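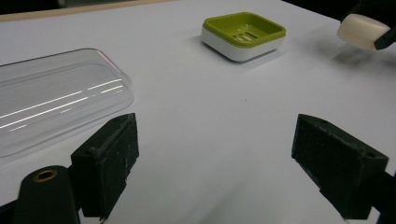
Hard water in the house
Notes for the Ellamcombe evening talk, Zuweira Fiadzo
Revised 13 April 2020

Start with the kettle. Ask who has scale in theirs and wait for hands. Most people on the Lutedton side will have it. The ones up the hill may not, as they are on a different supply.

Slide 1. What hard water is
Rain is soft. It picks up calcium and magnesium on its way through chalk and limestone, and by the time it reaches the tap it is carrying a fair amount of both. You can't see them and they do no harm to drink. Some people prefer the taste. Don't get drawn into the tea question here, leave it for the end.

Temporary and permanent hardness: keep this short. Temporary hardness comes out when you boil the water and is what furs up the kettle. Permanent hardness stays in. Most supplies have a bit of each.

Slide 2. Soap
Soap reacts with calcium to make a grey curd that won't dissolve. It is the ring round the bath, and the reason a bar takes longer to lather in one town than in the next. Washing-up liquid and most liquid hand washes are detergents and don't make the curd in the same way. Before detergents were common, people kept a rain butt for washing hair and woollens. Mention my grandmother's at Dramani Cottage, with the lid made from an old door.

Washing soda softens the water before the soap goes in. Pass round the jar – lid stays on, it can irritate the skin.

Slide 3. Heating
Scale forms fastest on hot surfaces. Kettle elements, immersion heaters, the inside of a combi boiler. A coated element takes longer to pass its heat on, so you pay more for the same hot water. I don't give a percentage because the published ones vary so much. If asked, say it depends on the thickness and the type of heater.

Pause for questions. Drink of water. 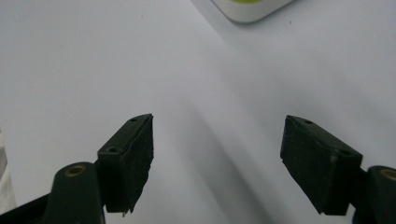

PART TWO: WHAT YOU CAN DO ABOUT IT

Kettle: citric acid or white vinegar, leave it, rinse, boil once and throw that water away. Never mix vinegar with bleach. Say this twice.

Shower head: unscrew it if it will come, soak overnight. If it won't come, tie a freezer bag of vinegar round it. Keep vinegar off marble and other limestone, as it eats into the surface.

Taps: same method, but check the finish first. Nisreen Khalaf lost the shine on a pair of brass ones and is happy for me to tell people.

Softeners: the usual kind swaps calcium for sodium and needs salt. Have one kitchen tap left unsoftened for drinking and for making up baby milk. The Palico unit I have at home takes up half the cupboard under the sink, and the salt blocks are heavy. Ask a plumber about the drain before buying anything.

Magnets and clip-on gadgets: someone always asks. I tried one for 9 weeks and saw no change in the kettle. Leave it at that – some people swear by theirs.

Testing: strips are cheap. Hand out the spare ones at the door, 3 to a household. Dip, shake off, compare with the chart after the time given on the packet.

Close with the tea question. Softened water, hard water, filtered. Let them argue. Hall needs to be clear by the half hour, so stack chairs while they talk.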